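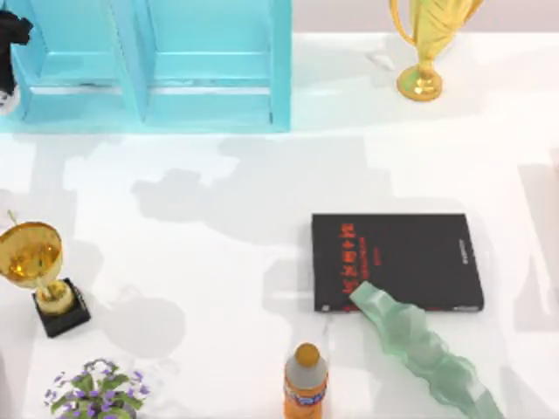
Sim table, overhead view: green arm at the book, trophies and blue shelf to the left and back.

2022-04-01

Long afternoon with the sim, but a fun one! Usha Iyengar and I finally got the Zostach scene loading on the club laptop (the old one, with the sticky trackpad), so the book task is ours to mess with. I set the seed to 881 and capped runs at 2000 steps. Siham wants the grip force lower before we try the shelf, and I think she's right. The green arm's tip is over the red lettering on the cover, which is further left than I'd like, so I'm moving the target toward the middle.

To do: ask Li about shadow settings, rename my config files (sorry, everyone), save two clean runs for the July demo.

Filed under: Robot Club, Sim Notes
Search this notebook Go
Contact Siham Abdelaziz | Back to top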